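Four Groceries and a Bag

By Khadija Abdel Hamid

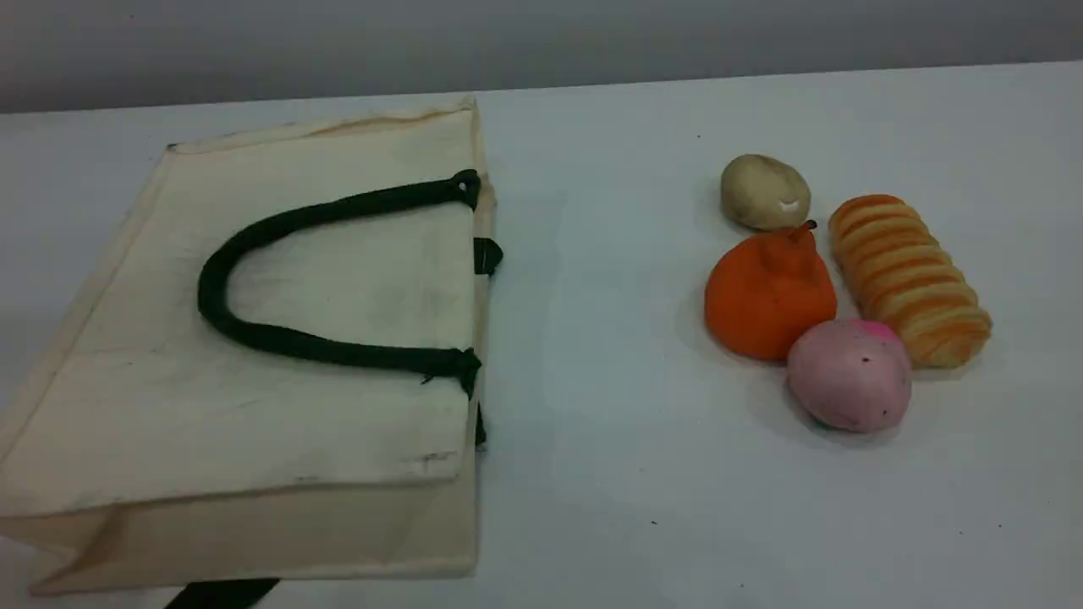
The canvas tote and the play food, with a clear stretch of table between them.

I have a degree, a mortgage, and a strong opinion about where a toy potato should sit on a table. The last of these is the one I get paid for. At Bukley we collect examples for a learning system, so I spend my working day guiding a robot through the packing of a tote bag, and then guiding it through the same thing again, until the recordings add up to something the software can study.

My complaint is with the word "again." People in this line of work love a big number. Our shared sheet says 132 recordings for the tote task, and everybody who visits the office is walked past that figure like it's a new baby. Fine. I was there for most of them. What the sheet won't tell you is how many of the 132 are the same recording wearing a different time stamp.

Look at what happens on a Saturday shift. The first few layouts are thoughtful. The bread goes at a new angle, the orange fruit moves over, the bag gets turned. By late afternoon you are putting things back where your hand likes to put them, and your hand has terrible imagination. Mine makes tight little clusters. I have colleagues who make rows, and I try not to judge them.

A system trained on my clusters will learn, with great confidence, that groceries huddle together. Put a potato off by itself in the far corner and who knows what it will do. I wouldn't blame it. I'd blame the person who taught it that potatoes have friends.

Said Abou Zeid, who runs the schedule, disagrees with me and has done so at length over lunch. His view is that a system needs plenty of the ordinary before it can cope with the odd, and that I would happily spend a whole morning on 8 recordings if each one had a poem in it. He has a point. Some repetition is how anything gets learned, and I have watched my own kids put on shoes.

But a soft bag is a bad place to get lazy. Canvas creases, the rope handle flops across the front panel wherever it feels like flopping, and a bag lying on its side asks for a different first move than one standing up. I would trade a good chunk of our pile for 2 dozen recordings where somebody had been made to set the table badly on purpose. Let the handle get in the way. Leave in the fumbles, too, along with whatever the operator did to get out of them. Those are the parts I'd want to study if I were the one being taught.

Said has agreed to a trial in December, with layouts drawn from a hat. I am supplying the hat, and he wants it noted that the 132 are staying on the sheet.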